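**[club-list] Floor cleanup task: bag handling, and answers to Anel** 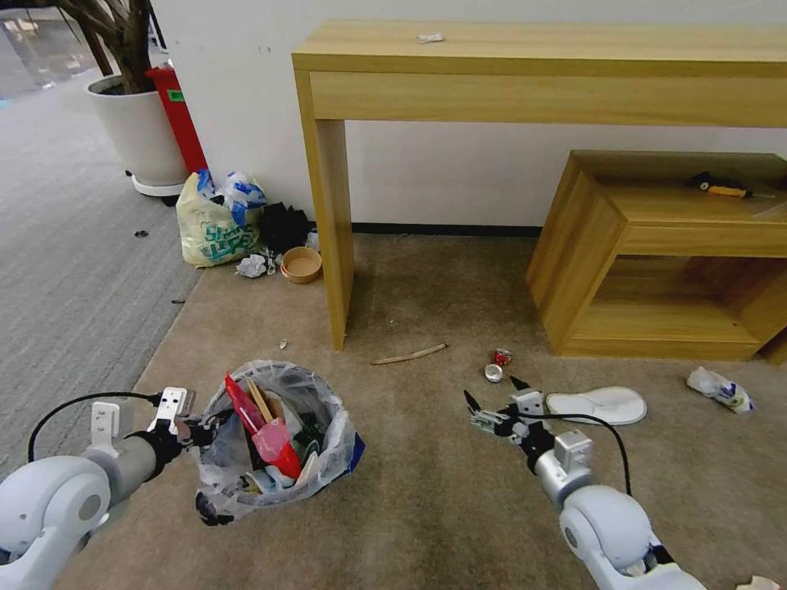

Jovthorpe, May 2021

Hi all,

I said I would write up where we are with the floor cleanup task before the Proreo challenge entry goes in. Anel sent a list of questions last week and I have quoted it so that people who missed it can follow.

> From: Anel Rampersad
> To: club-list
> Subject: Re: Floor cleanup task
>
> I have read the rules again and I still have some questions before I can work on the scoring sheet.
>
> 1. Does one arm have to hold the bag the whole time, or can it let go once the bag is open?
>
> 2. What goes in the bag and what stays out? Last time we had an argument over the slipper.
>
> 3. How many demonstrations do we have now, and are the March ones any good?
>
> 4. Who is doing the flat items? I tried for a whole evening to pick up a jar lid off the carpet and got it twice.
>
> Also, can we please agree on one name for the left arm. Half the notes say "holder" and half say "arm A" and I can't search them.
>
> Anel

Taking these in order.

**1. Holding the bag.** The rules allow either. We are holding it. The left gripper pinches the rim of the clear bag and stays there while the right arm does the picking. Ibsa tried the version where the left arm lets go and helps with the picking, and it is faster on paper, but an empty bag falls shut and then you need both arms to open it again. With a full bag it matters less. If somebody wants to write the switch from one mode to the other, talk to Ibsa first, as there is half a script for it in the Zamani folder.

Please pinch the rim from the side and keep the mouth wide. When the front edge folds over a little it is fine, leave it. Don't stop a run to fix it.

**2. What goes in.** Cans, lids, wrappers, chopsticks, plastic bags, paper scraps, paper bowls and loose sticks all go in. The slipper stays on the floor. So does anything that is a tool, which for our layout means the screwdriver on top of the low cabinet. The planter, the red bin and the furniture are obstacles and must not be touched. Touching the slipper costs nothing. Putting it in the bag loses 17 points, so Anel, please make that its own line on the sheet.

The shopping bag against the wall was the other argument. Kourosh reads the rules as saying that a bag with trash in it is trash. I read them as saying that it is a container and we can leave it. I have written to the organizers and until they answer we will leave it where it is and not score it.

**3. Demonstrations.** We have 700 that I would train on. The March ones are mixed. The wrist camera on the right arm was mounted differently for part of that month and I have moved those runs to a separate folder instead of deleting them. If you use them, say so in your notes. The label file has 3,200 lines now, one per grasp, and Si-woo has been through all of it for spelling. Thank you, Si-woo.

**4. Flat items.** Shahram has the flat items. His current approach for lids is to come down with the fingers open and slide one fingertip under the edge, using the pile of the carpet to get below it. It works better on the beige carpet than on the gray striped one. Crushed cans are easier, and he suggests taking the can first when a lid is lying right in front of it, then going back for the lid with a clear approach. I would like a second person on this. Anel, you have already spent an evening on it, so you are my first choice.

The thin wooden sticks are a separate problem. They are light in color and so is the carpet, and the detector misses them when they lie on the diagonal. Kourosh is adding more stick examples.

**Names.** Left arm is "holder" and right arm is "picker" from now on. I will change the old notes myself over the weekend. Please don't edit them at the same time.

A few things for whoever sets up next:

- Check that the cables on both arms have slack before you start. They should loop over the top of the arm and never pass under the gripper.
- Put trash close to the table leg as well as in the open. We have too many runs where everything is in the middle of the floor.
- Fill the bag part way before some of the runs. Tall things like chopsticks and the stiff red sheet change where the picker can let go.
- Write down which carpet each item was on.

The Kosamine controller update is still on hold. Stay on the version you have until Ibsa has tested it with both arms.

Next session is Thursday at the usual time. I need the scoring sheet by then, even if the shopping bag line is blank.

Si-woo, can you bring the spare fingertips?

Regards,
Farid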